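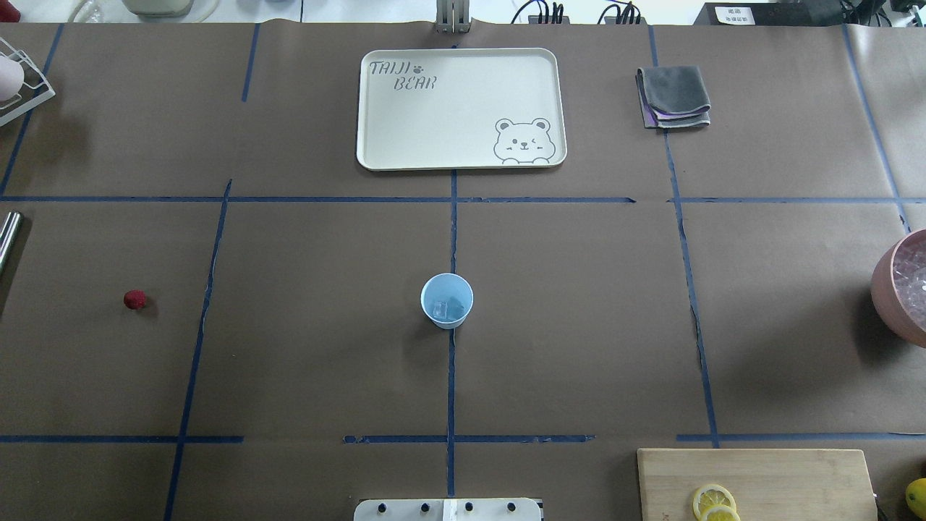
Re: [layout] Tape grid on kraft paper, and where to put the wet items

From: Clodagh Fitzgerald
Date: 2020-12-17
List: Listton bench layout list
Ref: 3871

On the Shenoy bench, someone wrote:

> We have covered the table in brown paper and want to mark it out so that
> things go back to the same place after each drinks set. Masking tape
> lifts when it gets damp. Is blue tape any better, and do you tape every
> cell edge or only the corners? Also, where does the ice go? Ours ends
> up next to the cloth every time.

Blue tape holds well enough on kraft paper. Run the long lines first, one across and one down the middle, and take the rest off those. Press from the centre outwards. If the paper has a crease, the tape will follow it and the line will wander. I leave wandering lines alone unless they cross into a cell that is in use. Lifting tape takes the top layer of the paper with it, and the second strip then sticks worse than the first.

You don't need full edges. Short lengths with gaps between them are enough along the bottom, where sleeves catch. Frayed ends should be trimmed with scissors, as tearing makes them worse.

On placement, the tray and the folded cloth are the two items I would fix before anything else. The tray is the TAIJI BEAR one, off-white, with the bear in one corner. The lettering and the bear are at opposite corners, so write down which way round it goes or you will have it both ways by the end of the day. Fold the cloth square and keep it in a cell near the tray. 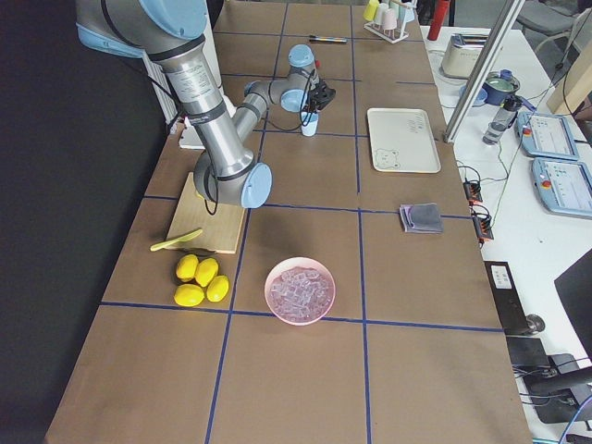 Ice goes in the round pink bowl, beside the lemons and well over from the cloth. The lemons stay in a group just off the cutting board. They roll if the paper has lifted, so tape that patch flat. The plastic knife lives on the board. Small cups go on the white rack at the back with the red thermos next to it, and the marker pen can have a middle cell.

Paper: Imico sells it by the roll, order code 221. The Stondero paper is thicker but creases badly when folded for storage. I last changed ours in June and it is due again.

Clodagh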